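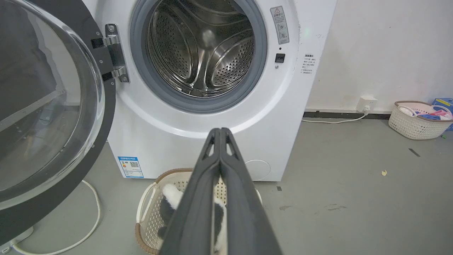
Visit report: Perrin laundry equipment open day
June 2, 2021

The Perrin site opened its training rooms for one afternoon, after the session planned for May was moved. Entry was by booked slot, 50 visitors to a slot. I went for the domestic laundry room, as our building in Undier has to replace 4 machines before winter.

The room is plain: off-white wall, grey floor, a white front loader with its door open. Staff were happy for visitors to put a hand in the drum and feel the gasket, and most did. The drum is stainless steel, perforated in rows, with raised paddles to lift the load. The gasket is grey rubber and forms a thick ring. I pulled the fold back and found it stiffer than on our present machines. 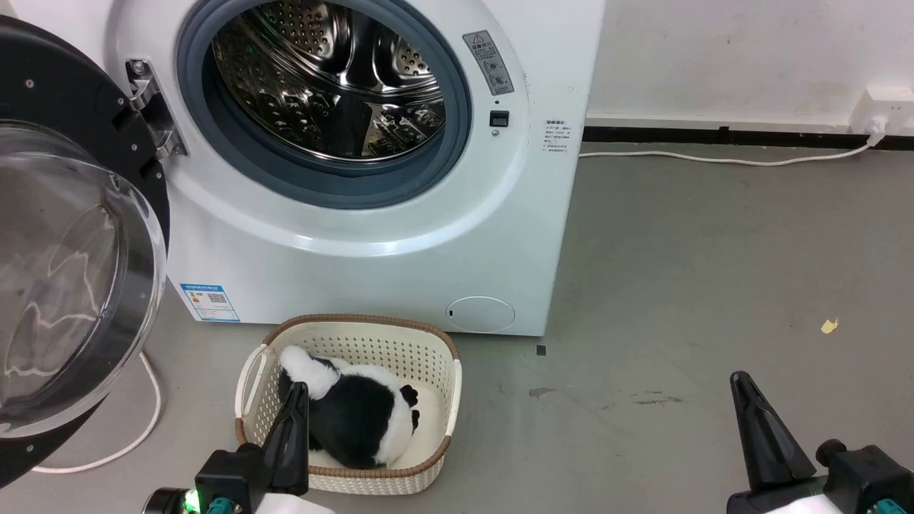
Front loader in the domestic laundry room, door fully open, basket on the floor in front.

The door swings right back to the left, so a basket can stand directly below the opening. In our own laundry the doors open against a partition and stop short. The hinge is metal and bolted at the front. The filter cover is at the lower right, and a basket left in that corner would have to be moved before cleaning.

The handout from Mekenier, who supply the spares, lists a gasket at 388 and a door latch at 200, both in local currency and without fitting. Burneo had a table in the corridor with detergent dosing charts. I took one set for the noticeboard.

Still to ask Perrin: delivery times, and whether the door can be rehung on the right.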